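Storing and Reading Back Issues at Home
Household Tips > Paper and Books

Most comics that come to grief do so on the kitchen table or in the loft. These tips cover ordinary reading copies from the newsagent or the comic shop. Anything worth real money should go to a paper conservator.

Before you start

Wash your hands and dry them properly. Skip the hand cream. Older newsprint picks up grease very quickly and the mark will not come out.

Bags and boards

Buy bags in the right size for the age of the comic. Modern issues are narrower than those from the seventies, and a loose bag lets the corners fold. Slide the board in first, shiny side away from the comic, then the comic on top of it. Fold the flap over and tape it to the bag at the back. When you take the comic out again, stick the flap down flat against the bag first, or the tape will catch the cover.

I change mine every few years. The last batch was 300 bags and it took two evenings.

Drinks and snacks

Keep drinks on a different surface from the one you read at. A side table is fine. Put the cap back on fizzy drinks between sips, and wipe the table before any comic goes back on it. Sugar dries sticky and will pull the ink off a glossy cover.

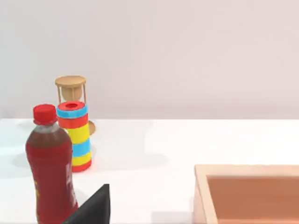
If a comic gets wet

Blot with plain white kitchen paper. Don't rub. Put a sheet of greaseproof paper between every few pages, lay the comic flat and change the sheets each hour until it feels dry. Then press it under a heavy book overnight. Keep it away from the radiator and the hairdryer, both of which make the pages cockle.

Boxes

Short boxes are easier on the back than long ones. Stand the comics upright and fill the gap with a rolled towel so they don't slump. Keep boxes off the floor and away from outside walls. My shelves hold 646 issues in short boxes and I can still lift any of them down.

Musty smell

Leave the open box in a dry room for a week with a small dish of bicarbonate of soda beside it. Don't sprinkle it on the pages.

Viktória Vörös, Wutthorpe
Last updated Thursday, November 28, 2024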